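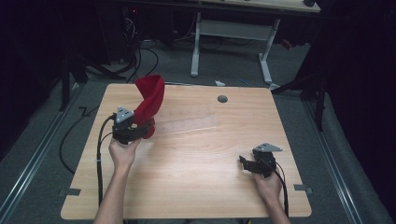

Red cloth over a light wood-grain tabletop.

Beso: a data set of dining room and kitchen table schemes

Contents
What is in it
Files
Fields
How the records were gathered
Colour names
Known problems
Using the data
Licence and contact

What is in it

Beso is a set of 1106 written records, each describing how one household has decorated the room where it eats. Most are separate dining rooms or kitchens with a table in them. A smaller number are living rooms with a table at one end, and a few are conservatories. Each record covers the walls, floor, window dressing, table, seating and any cloths or cushions, with the colours as the householder gave them.

The records are text only and contain no room photographs. They were written for people who plan rooms or write about them, and for anyone who wants to know which colours tend to be put together in ordinary homes. They say nothing about price.

Files

rooms.csv - one row per room
items.csv - one row per item in a room, 3238 rows
colours.csv - the list of colour names and the group each one belongs to
notes.txt - free comments from householders, keyed by room number
changes.txt - what has changed between versions

All files are UTF-8. The CSV files use commas, with double quotes round any value that contains a comma. Empty means the question was not answered. The word "none" means it was answered and there is no such thing in the room, so a room with bare windows has "none" under window_type.

Fields

rooms.csv

room_id - a number, never reused
room_kind - dining, kitchen, living or conservatory
light - the way the main window faces, using the eight compass points
wall_colour - main wall colour, in the householder's words
wall_second - second wall colour or paper, if any
floor_type - boards, tile, carpet, vinyl, stone or other
window_type - curtains, blind, shutters, both or none
last_done - year the room was last painted or papered

items.csv

room_id - matches rooms.csv
item_kind - table, chair, bench, cloth, runner, cushion, rug, lamp or shelf
colour - in the householder's words
finish - wood items only: oiled, waxed, varnished, painted or bare
pattern - plain, stripe, check, floral or other
age_band - new, under ten years, older, not known

A set of matching chairs is one row. Chairs that do not match get a row each. This was decided late, and the first records were changed to fit, so please do not use the number of chair rows to work out how many people a room seats.

How the records were gathered

Householders in Tanolero filled in a paper form, and the answers were typed up by Marisa Galli. The form had 26 questions. Four of them asked about things that were later dropped (ceiling height, radiator position, picture rails and door colour) because too few people answered. Those answers are not in any of the files.

Forms were left at the Grodosier furniture showroom and at the public library. Collection ran until November. Names and addresses were not asked for, and any that turned up in the comments were taken out.

Colour names

People were free to write whatever they liked, so the same wall might be "cream", "off-white" or "magnolia" depending on who was holding the pen. The original wording is kept everywhere. To make comparison possible, colours.csv sorts each name into a group using the Russo list, a simple scheme made for this project. Red, crimson, scarlet and cherry all go under red. Terracotta and rust go under brown-red. Honey, straw and beige go under warm neutral.

Grey was the hardest. Anything described as "greige" is under warm neutral, and anything with blue or green in the name goes with that colour instead - "blue-grey" is under blue. If you disagree, edit colours.csv and rerun your counts. Nothing else depends on it.

Known problems

Rented homes are under-counted, probably as a result of where the forms were left.

The finish field is weak. Many people could not tell oiled wood from waxed, and some varnished tables are likely to be down as bare.

Some rooms have no rows in items.csv. The householder filled in the first page of the form and left the second blank.

The light field was checked against nothing. Treat it as the householder's best guess.

Seasonal cloths are mixed in with everyday ones. Where the comments mention Christmas, the item has been left in.

Using the data

Join the two main tables on room_id. If you want everyday schemes only, search notes.txt for festive words first and leave those rooms out. For work on wall colour alone, rooms.csv is enough and you can ignore the rest.

Please do not treat the set as a picture of the whole country. It comes from one town.

Licence and contact

Free to use and change, with credit to the Beso project. Corrections go to Marisa Galli by way of the issues page. Give the room_id and the file name, and paste in the line as it stands now.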